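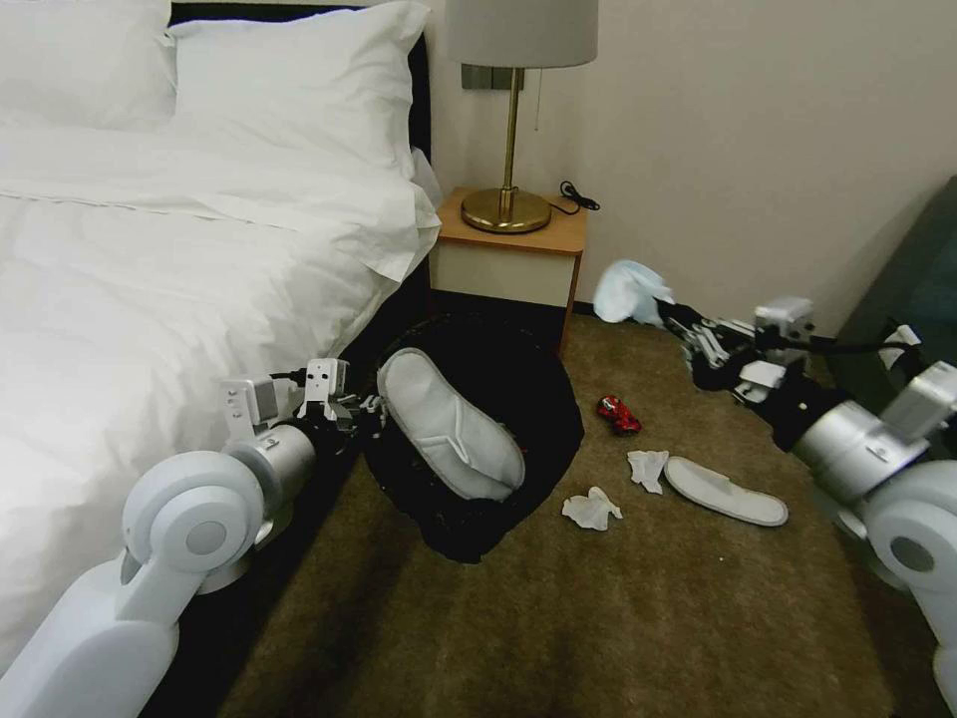

The Tramirska bedside table with the Coston lamp, spare room.

Review: Tramirska bedside table, Coston lamp and Wudano waste basket
By Desmond Pruitt

I bought these three things together from Cartwright in April, for a room that gets used by family and by the odd paying guest. They aren't sold as a set. The old bedside table had lost a foot and the old lamp had a switch halfway down the flex that visitors could never find in the dark, so both had to go. The basket was added to get over the free delivery limit.

All three have now been through enough visits for me to say what I think of them.

The table

It is a small wooden table with a light top, a pale drawer front and an open shelf underneath. Putting it together took me an evening, mainly through fitting one of the drawer runners back to front. The instructions show it from an angle that doesn't help.

Once up, it's steady. The height is good for our bed, and you can reach the top from the pillow without sitting up. The top is not large. With the lamp on it there is space for a glass and a book, and a phone if the book is a paperback. The drawer runs well enough but stops short of coming right out, so things get pushed to the back and stay there. I find the open shelf more useful.

The finish has held up. I had one ring from a mug, which came off with a damp cloth and a bit of rubbing.

The basket

The Wudano is a plain round basket in black mesh. It cost £17, which I thought was a lot for a bin until I had used it for a while. It's light to carry, it doesn't show marks, and it goes in the gap by the table without getting in the way of anyone's feet.

It isn't deep. Tissues and wrappers are fine, but a drinks bottle ends up lying across the top, and a pair of slippers more or less fills it. Very small scraps could work their way through the mesh, so I would line it if you have children staying.
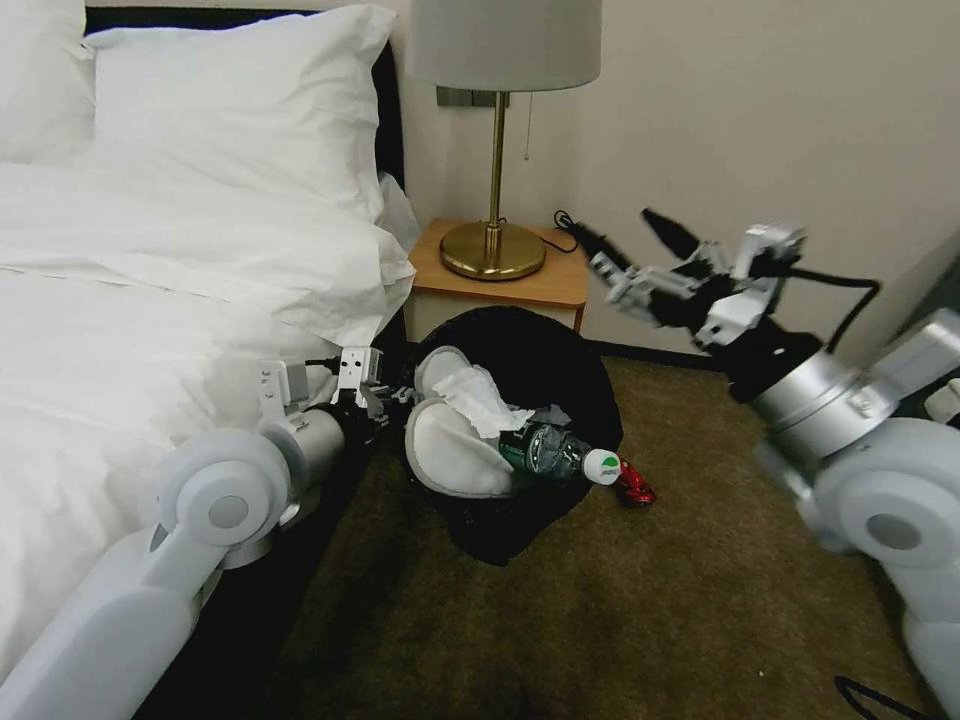 The lamp

The Coston was £39. It has a thin brass stem, a round brass base and a plain drum shade, and you turn it on and off with a pull chain under the shade. Guests find the chain straight away, which was the whole point of changing.

My one complaint is where the chain ends up. With the lamp set so that the flex goes neatly to the back, the chain hangs on the side away from the bed and you have to reach past the stem. I tried turning the lamp round and then the flex got in the way, so I turned it back. The flex is also longer than I need and the spare sits in a coil on the corner of the table.

The base takes fingerprints. A dry duster deals with them.
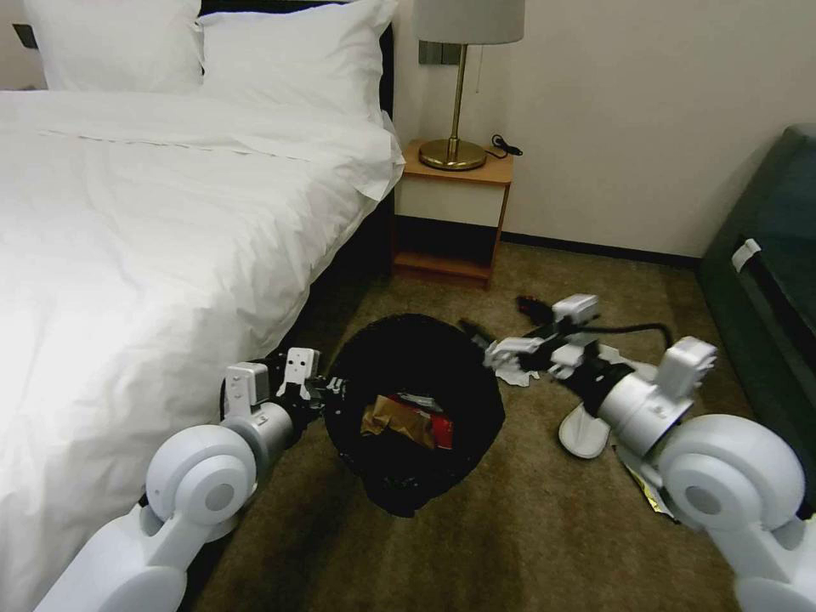 Cleaning the room round them

The table stands on legs, so I can get the flat nozzle of the vacuum underneath without shifting it. That matters on our carpet, which is brown and hides everything until you tread on it. I pick up from the floor first, put the rubbish in the basket, and move the basket out last. Slippers of the throwaway kind don't get a second guest here, so they go in as well,
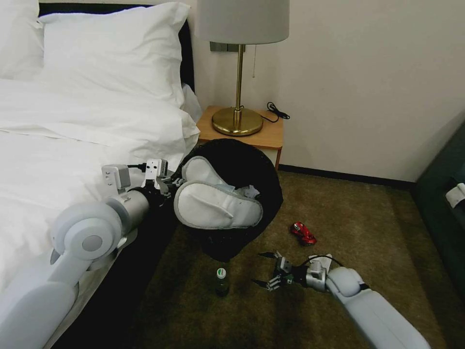
and anything that belongs to a child is put on the table until somebody asks for it. Glass I carry down separately for the recycling.

Would I buy them again? The table and the basket, yes. The lamp, probably, though I'd look first for one with a longer chain. The guarantee on the lamp runs into 2027 and I haven't needed it so far. The table has a small sticker under the drawer with the part number for the runners, so take a note of it before you put the drawer in.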